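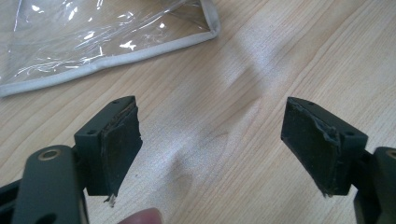

Free shipping is a fib, a customer told me by email, and she said she'd rather see the postage on its own line and make up her own mind.

(Read that out slowly. Let them grumble. Half the room in Berby agreed with her and the other half looked at their shoes.)

OK, so, hi everybody. I run Starnano out of my back bedroom in Surthorpe, and I'm going to talk about mailing stuff. Boxes, tape, postage, the line at the post office. It's the least glamorous part of a small shop and I could go on about it all day (I won't, I get 20 minutes, watch the clock!).

Slide 2, the number. 1,044 parcels last year. Pause. That's me and a tape gun. My first one went out in a cereal box turned inside out, and I was so proud of it.

Tell the Tô story. Short version only. I'd named a line of gift sets Tô, with the little hat on the o, and the label software would not print the hat. It printed a question mark. So for most of May people got a parcel from me that said T?, and a few of them wrote to ask if I was all right. Check your labels with the oddest name you've got before you buy a roll of them.

Slide 4, postage. Here's what I did wrong. I weighed the product and forgot the box! Then the paper, then the tape, then the thank-you card. I paid extra on 162 parcels before I bought a kitchen scale. Weigh the whole thing, closed up, ready to go. Ask who in the room has a scale. Ask who uses it.

Now the table. You need one surface that's only for packing, at a height that doesn't wreck your back. I packed on the floor for a year and I do not recommend it.
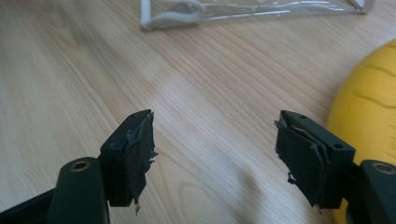
Slide 5. Pale wood, wavy grain.

Talk about box sizes here. I used to stock 11 and now I stock four, and I never have to stand there holding two boxes and wondering. If something falls between sizes, go up one and fill the gap. Crumpled paper is fine. Don't let anyone sell you fancy paper on day one.

Flat-bottomed things are easy. Round things are a pain, they roll and they lean and they want to be in the corner. (Skip if running late, but the round stuff always gets questions.)

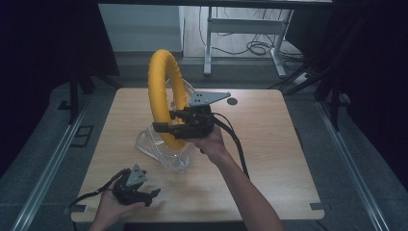
Slide 7. Yellow ring, clear plastic stand.

For anything tall and skinny, do the shake test. Close the box, hold it by your ear, shake it like a birthday present. If you hear it, open it back up.

Returns. I wrote my returns policy at midnight and it ran to 525 words. It's a paragraph now, and I get fewer emails. Read the short one out loud if there's time, it's on the back of this page.

Last bit, the question from the top. Free shipping or its own line? I went with its own line. Sales dipped for a couple of weeks, then came back, and I quit dreading heavy orders. Your shop might be different, so ask them what they do and take hands.

Notes updated 4/21/19. Bring the scale and spare tape.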